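How to plan a museum visit with children using an audio guide

Many parents think an audio guide is only for adults. I had the same opinion until we moved close to Cermont and started to go to museums on rainy weekends. Now my children ask for the headphones before they ask for the snack. In this tutorial I explain how we prepare such a visit, step by step.

Step 1. Choose a small part of the museum
Look at the floor plan at home and select 2 rooms, not more. A big museum can have 100 stops on the audio guide and a child will not listen to all of them. At the Lodhi Museum we did only the ship models and the masks, and it was enough for a full morning.

Step 2. Listen before you go
Some museums put their audio tour on the website or in an app. The Lodhi tour is in the Favby app, which you can download at home. Listen to a few stops by yourself and write down the numbers that are good for your child's age. Look also at how long each one is. For my younger child, a stop longer than two minutes is already difficult.

Step 3. Prepare the headphones
Bring your own headphones if the museum allows it. The ones from the desk are often too large and they fall down all the time. Test them the evening before, set the volume low, and charge the phone. If two children share one phone, you need a splitter and two cables of good length.

Step 4. Make a stop card
Take a piece of thick paper and write the stop numbers in the order of the walk. Leave a square next to each number, so the child can draw one small thing after listening. Do the card on a clear table, with pencils and without scissors if the child is very young.

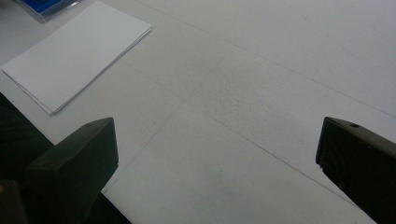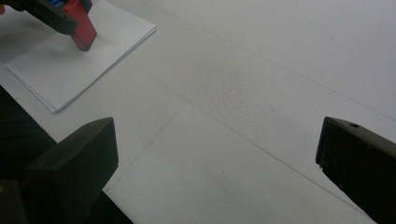
Write the numbers large. My older one likes to hold the card and to be the guide, so she must be able to read it in a dark room. Stop 19 in the masks room, for example, is behind a curtain and the light there is very weak.

Step 5. During the visit
Let the child press the buttons. First look at the object together for a short moment, then start the sound. If the child takes off the headphones in the middle, do not insist - go to the next number on the card. You can listen to the same stop two times if they ask for it. Mine wanted the story of the wooden whale again and again.

Go early, if possible. On Wednesday the school groups come to Lodhi at ten, and after this it is hard to stay in front of anything.

Step 6. After the visit
Sit down somewhere and talk about the drawings. We go to the Suduvell garden behind the museum, where there are benches and a place to eat your own food. Ask which voice they liked and which stop was boring. I write the answers on the back of the card, and I look at them when I choose the rooms for the next time.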